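第六讲 机器现在能干家务了吗(讲义,课后整理版)
更新于 2019年5月12日

上周有同学交作业的时候在最后一页给我写了一句:“老师,到底什么时候能买到会收拾屋子的机器人?”我看完笑了半天,然后决定把这一讲的顺序整个调一下,先聊这个问题,再回头补抓取规划的公式。公式在第五讲讲义的附录里,没看的赶紧看,期末要考。

先说我的立场,免得大家听到后面觉得我在绕。我认为洗衣机、洗碗机、扫地机早就是家务机器人了,而且非常成功,只是它们不长手。我们今天说的是另一类:给它一张普通的桌子、一堆普通的东西,让它像人一样伸手去弄。这一类我的回答是“能做一点,慢,而且挑场合”。

一、先分清三种“会”

我上课的时候在黑板上画过,这里用文字再写一遍。

第一种是演示会。东西摆好,灯光调好,跑很多遍,挑一遍最漂亮的剪出来。大家在网上看到的叠衣服视频,多半属于这一种。我不是说人家作假,演示本来就是这个用途,可是你不能拿它当产品说明书看。

第二种是实验室会。东西的位置可以随便放一点,失败了允许重来,论文里会老老实实写成功率。看这类论文请养成一个习惯:先翻到实验那一节,看他们试了多少次、换了几种物体,再回去看摘要。顺序反过来很容易被摘要带着走(我自己就被带过,不止一回)。

第三种是上班会。每天都干,干坏了有人扣钱。车间里拧螺丝、码箱子的机械臂属于这一种,它们靠的是把环境管得死死的:托盘在哪儿、零件朝哪边,全都定好了。家里谁给你定这个?我家的沙发上现在就有三只不成对的袜子。

二、为什么软的东西这么烦人

一个铁块,你知道它的位置和朝向,六个数就写完了。一个书包呢?肩带搭在哪边,侧面鼓不鼓,拉链头翻上去还是垂下来,里面装了东西没有,全都影响你下手的地方。你碰它一下,它的形状又变了,刚才算好的抓取点可能已经不在原处。

人对付这件事的办法很粗暴,就是一边摸一边改。你们今晚回宿舍可以试试闭着眼睛开书包:一只手按住包面,另一只手沿着缝去找拉链头,捏住,拉。注意按住的那只手,它看起来什么都没干,可你把它拿开再拉一次,整个包就跟着跑了。
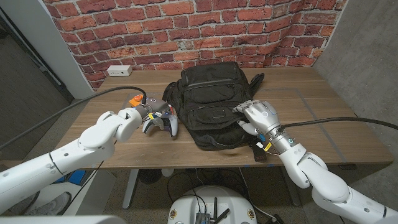
所以我一直跟大家讲,双手任务不要简单理解成“两个单手任务加起来”。两只手之间要分工:谁固定,谁操作,什么时候换。分工一旦错了,再精细的手指也救不回来。作业里有一组同学把两只手的轨迹分开规划,仿真里跑得飞快,结果两只手在包的上方撞到一起了,这个例子我打算以后每年都讲。

再说手指。拉链头是个很讨厌的目标,又小又薄,会转,常常贴着布料躺平。两指夹爪对付它,要么夹不进去,要么连布一起夹走。多指手理论上可以用拇指从下面挑起来再捏,代价是关节多、线多、标定麻烦,哪根指头差一点点都要重新来。到底用哪种,我的建议是先看任务,别先看手好不好看。(选型的时候觉得“像人手”就很高级,这个毛病我也有。)

三、算一笔账

上课时我用了去年学生项目 Sukari 的记录,这里把数抄给大家。任务是让双臂平台把书包的主拉链拉开,包每次随手放,不特意摆正。一共试了300次,成功209次。

不到七成。你们听到这个数的反应分成两派,一派说“好高啊”,一派说“这也太低了”。两派都有道理!作为课程项目它很不错,作为家电它根本没法卖。设想你家冰箱门每开三次就有一次打不开,你会退货的。

另外请看失败是怎么分布的。我们把失败分成三类:没找到拉链头,找到了没捏住,捏住了但是包滑走。最多的是第二类。这跟很多同学的直觉相反,大家总以为难点在“看”,所以一上来就想换更大的网络、更贵的相机。看当然重要,可是手指离拉链头只剩最后那一点距离的时候,相机常常被手自己挡住了,这时候靠的是触觉和力的反馈。

还有时间。人拉开一个书包,一两秒。Sukari 里比较顺的一次,也足够我去走廊接杯水回来。慢本身不是死罪,洗碗机也很慢,我不介意它慢,前提是我可以走开不管它。需要我站在旁边盯着、随时准备按急停的慢,那才叫没用。

四、家里和车间,差在哪儿

Statholm 是我们合作的小包装厂,他们的人来听过一次课,课间问我:“你们弄书包,那能不能给我们套布袋?”我当时答得很保守,后来想想,套布袋反而可能更早做成。袋子只有一种,尺寸固定,送料方向可以改,失败的扔到旁边筐里让人补一下就行。车间允许你改造环境,也允许你安排一个人兜底。

家里这两条都难。你不能要求住户把桌子贴上定位标记,也不能给每户配一个看机器的人。家里还有小孩,有猫,有拖鞋,有昨天还没有今天突然出现的快递箱。我们常说“非结构化环境”,这个词听着挺学术,翻译过来就是别人家。

所以如果非要我排个先后(纯属个人看法,考试不要照抄):先是车间里单一品种的软物,然后是酒店、洗衣房这种半固定的地方,最后才轮到普通人家里。中间隔多少年我不猜,我以前猜过,猜得很难看。

五、怎么判断一个“会做家务”的说法

看到新视频、新产品的时候,拿下面几条去问它:

物体换过没有?换成没见过的颜色、材质还行不行?
摆放是谁定的?随手扔的还是摆好的?
视频有没有加速?角落里那行小字请放大看。
有没有人在后面遥控?遥控也很有价值,采数据就靠它,但那是人在干活。
失败了怎么办?自己能发现吗?会不会继续空比划?

最后一条我最看重。一台知道自己没做成、会停下来重试的机器,比一台成功率稍高但是一脸自信地空拉拉链的机器有用得多。

六、作业

从自己的日常里挑一件家务,越小越好(拧瓶盖、给枕头套枕套、把笔插回笔袋都可以)。先自己做几遍,录下来,写清楚每一步两只手各自在干什么,哪一步依赖触觉。然后设计一个测试:怎么摆放,怎么算成功,失败分几类。满分100,其中失败分类占的分最多,写“机器人没做好”这种分类的我一分都不给。

不用真的上机器。想上机器的同学请先做完 Powell 平台的安全练习,急停按钮在哪儿要能闭着眼睛摸到。

下一讲回到力控制,请带上第五讲的附录。

相关内容
第五讲 抓取规划与附录公式
第七讲 力控制入门
Sukari 项目记录:拉链任务的失败分类
Hutine 仿真环境安装说明
Powell 平台安全练习
Statholm 来访问答整理:布袋、纸箱和托盘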